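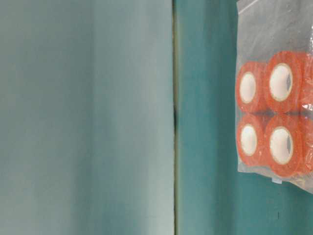

Chapter 2
Gathering Examples

A learning system knows what it has been shown, and somebody has to do the showing. At Eswood that was Chun-yin Choi, who recorded 39 grasps of bagged tape before lunch and described the morning as "character-building." Clear plastic is a fine teacher. It wrinkles, it shines, and it has no opinion about where its edges are.

Choi kept 30 of the 39. The rest went into a folder named Kerekes, after a patient former supervisor.
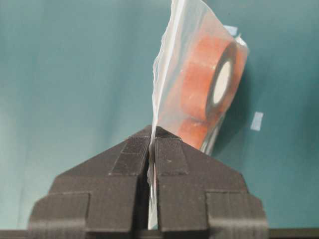 Should failed grasps be thrown away?
Keep them, label them as failures, and store them apart from the good ones. Section 2 of the workbook explains how to label them.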